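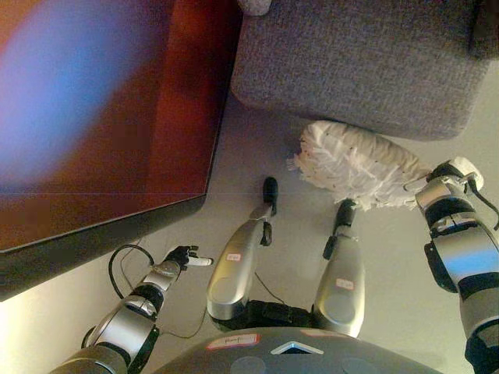
Progress report to the Udura Fund, 9 Sep 2018
Home Film Evenings for Newcomer Families
Prepared by Hina Kazmi

We've had a wonderful summer! Since the grant came through in May, families have hosted 31 film evenings in their own living rooms, and 17 households are now signed up (we had hoped for 15 by the end of the year). Paraschiva Bucur matches hosts with guests who live within walking distance, and that has made a huge difference to turnout – people come back when they don't need a bus home.

Usman Mirani has finished the discussion sheets for the first set of films. They're in plain English, with a short word list on the back, and guests keep asking to take extra copies home.

Spending to date is $823, nearly all of it on printing and snacks. Travel is under budget.

Two things are running behind. The Leone neighborhood still has no host, and the subtitled children's films haven't arrived. Mudassar Pirzada is following up on both, and we'll send you the fall schedule as soon as it's set.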